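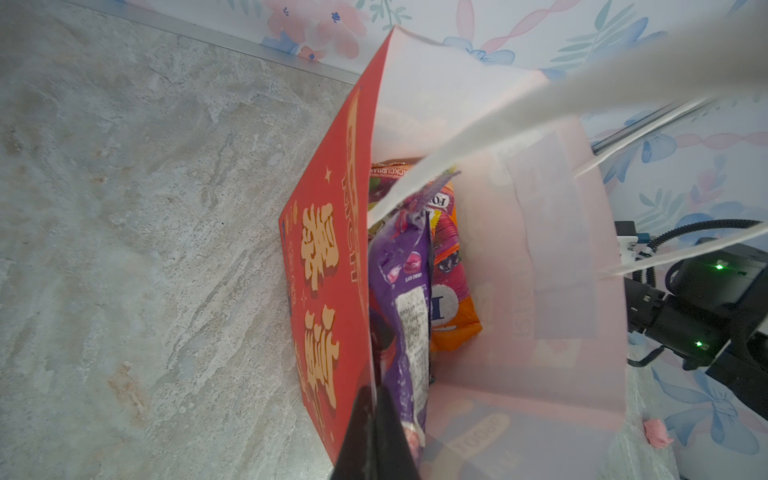 Packing a Gift Bag: What Goes in First?
Project report, 28/09/2024
Rosário Peixoto, with Gearóid Nic Giolla

I picked this topic in September after my aunt handed me a bag of snacks and the bottom corner gave out before I got to the bus stop. So my question was pretty simple: does the order you pack things in change how well a paper gift bag holds up and how nice it looks when somebody opens it? Gearóid was my partner and did most of the weighing (he has the patience for it, I really don't).

What we used

Red paper gift bags with big Chinese characters on them, the kind you see everywhere around New Year. I love these bags! They're bright and cheerful, and the pale pink inside lets some light through. For filling we went with snack packets, mostly fruit flavors like black cherry and blackcurrant, because foil packets are slippery and puffy and they never want to sit where you put them. We bought everything at Dandix and kept each full load under 500 grams, so we were testing the packing and not just ripping bags.

We stood the bag on the marbled floor in front of the flowered wallpaper and left it open the whole time. Rule one: no holding the sides while you load, or you're basically cheating.

How we packed

We did 10 rounds. Half the time the flattest packet went in first, and the other half we started with the puffiest one and let the rest find their own way down. 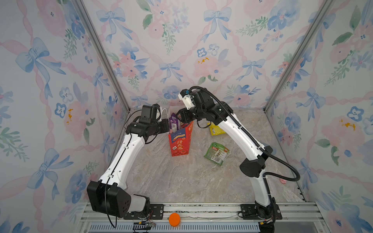
The sauce packets were the annoying part. They're small and thin, so if they go in late they slide down between the snacks and the paper, and then you have to dig for them. Going in first, they lay flat and gave everything else a floor to stand on. We weighed two of the loads to compare them, and the light one came out at 169 grams and the heavy one at 326.

What we found

Flat first was better. The bag stood straighter and the tops of the snacks ended up closer to level, and with puffy first it leaned in most rounds (Gearóid says all of them, I say he's being harsh). The handles kept flopping into the opening and getting buried under packets, so next time I'd fold them outward before starting.

I'd also like to try a stiffer bag, and maybe a box of cookies as the base. Gearóid wants to do jars. We're still arguing about the jars.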